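간식 봉지는 조리대에 두는 물건이 아니다

주방 수납을 다루는 글은 대개 냄비와 접시에서 시작한다. 크기가 일정하고 쌓을 수 있으며 한번 자리를 정하면 몇 년 동안 바뀌지 않는 품목이기 때문이다. 반면 과자 봉지와 스낵바는 어느 도면에도 자리가 없다. 사 온 날 조리대 위에 놓이고, 다 먹을 때까지 조리대 위에 있다. 나는 이것을 습관의 문제로 보지 않는다. 설계 단계에서 빠진 품목이 빈 면을 찾아간 결과로 본다.

연포장재는 수납 대상으로서 성질이 까다롭다. 질소가 충전된 봉지는 내용물에 비해 부피가 크고, 눌러서 줄일 수 없다. 개봉하고 나면 부피는 줄지만 형태가 무너져 세울 수 없게 된다. 같은 봉지가 하루 사이에 서로 다른 두 가지 물건이 되는 셈이다. 선반 높이를 개봉 전 기준으로 잡으면 위쪽이 비고, 개봉 후 기준으로 잡으면 새 봉지가 들어가지 않는다. 스낵바는 또 다르다. 얇고 길어서 큰 봉지 밑에 깔리면 보이지 않고, 보이지 않으면 한 상자를 더 사게 된다.

지난 8월에 브렌드콤브(Brendcombe)의 공유 주방 여섯 곳을 둘러볼 기회가 있었다. 조리대 상판은 밝은 것도 있고 어두운 것도 있었으나 간식이 놓인 방식은 거의 같았다. 봉지는 벽에 붙지 않고 상판 한가운데로 나와 있었으며, 방향이 제각각이었다. 바닥이 평평하지 않은 포장은 벽에 기대면 미끄러지므로 사람들은 그냥 눕혀 놓는다. 눕힌 봉지는 세운 봉지보다 몇 배의 면적을 차지한다. 큰 봉지 하나와 작은 봉지 하나, 바 하나면 도마를 놓을 자리가 애매해진다. 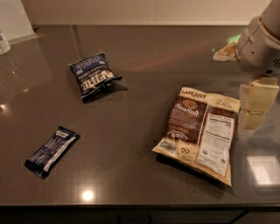
면적만 따지면 해결은 간단해 보인다. 서랍에 넣으면 된다. 그러나 서랍은 내가 가장 권하지 않는 방법이다. 깊은 서랍에 봉지를 눕혀 쌓으면 위의 것만 소비되고 아래의 것은 부서진다. 감자칩과 옥수수칩은 하중에 약하고, 봉지 안의 기체가 완충재 역할을 하는 것도 개봉 전까지다. 얕은 서랍은 봉지의 볼록한 부분이 상단 프레임에 걸려 닫히지 않는 일이 잦다.

내 의견은 입구가 위로 열린 상자를 상부장 맨 아래 칸에 두는 것이다. 내가 쓰는 것은 반 레이우언(Van Leeuwen)의 상자로 안쪽 폭이 41cm이다. 봉지는 윗부분이 위로 가도록 세워 넣는다. 봉지끼리 서로 지지하므로 개봉한 것도 쓰러지지 않는다. 바 종류는 같은 상자에 섞지 말고 앞쪽에 좁은 칸을 따로 두어 역시 세워 넣는다. 한 상자에 네 봉지가 한계이고, 그 이상은 사지 않는다. 수납 용량이 구매량을 정해야 하며 그 반대가 되어서는 안 된다.

리트 페르후번(Riet Verhoeven)은 이 방식에 반대한다. 보이지 않는 간식은 결국 잊히고 유통기한을 넘긴다는 것이다. 그는 조리대에 그대로 두는 쪽이 폐기량이 적다고 주장한다. 일리가 없지는 않다. 다만 이 주장은 불투명한 문이 달린 장을 전제로 한다. 문을 떼거나 상자 앞면을 낮추면 조건이 달라진다. 또한 조리대에 노출된 개봉 봉지는 습기와 조리 열을 그대로 받는다. 눅눅해져서 버리는 것도 폐기량에 포함해야 공정한 비교가 된다.

개봉한 봉지를 밀폐 용기에 옮겨 담자는 의견도 있다. 리번 스테번스(Lieven Stevens)가 오래 주장해 온 방식이고, 그의 주방은 실제로 정연하다. 그러나 용기로 옮기면 성분표와 유통기한이 사라진다. 알레르기가 있는 사람이 함께 쓰는 주방에서는 받아들이기 어려운 손실이다. 라벨을 새로 써 붙이면 된다고 하지만, 공유 주방에서 그 작업이 한 달을 넘긴 경우를 나는 보지 못했다. 원래 봉지를 접어 집게로 물리는 편이 낫다. 집게는 웍닉스(Wonix)든 문구용이든 무는 힘이 충분하고 폭이 봉지의 절반을 넘으면 된다. 접는 방향은 인쇄면이 바깥으로 남는 쪽으로 한다.

조리대 상판 자체의 성질도 고려할 만하다. 광택이 있는 어두운 상판은 부스러기와 기름 자국이 조명 각도에 따라 유난히 드러난다. 봉지를 끌어당길 때마다 자국이 남고, 닦는 횟수가 늘어난다. 밝은 무광 상판에서는 같은 오염이 눈에 덜 띌 뿐 양은 다르지 않다. 상판 색으로 정리 상태를 판단하는 것은 그래서 부정확하다.

주방을 새로 짜는 사람에게는 도면에 간식 칸을 먼저 표시하라고 말하고 싶다. 위치는 가열대에서 먼 쪽, 높이는 어깨 아래가 적당하다. 이미 완성된 주방이라면 상부장 한 칸을 비우는 것으로 충분하다. 비운 칸에 있던 물건은 대개 일 년에 한 번도 쓰지 않는 접시이고, 그것은 더 높은 칸으로 올려도 된다.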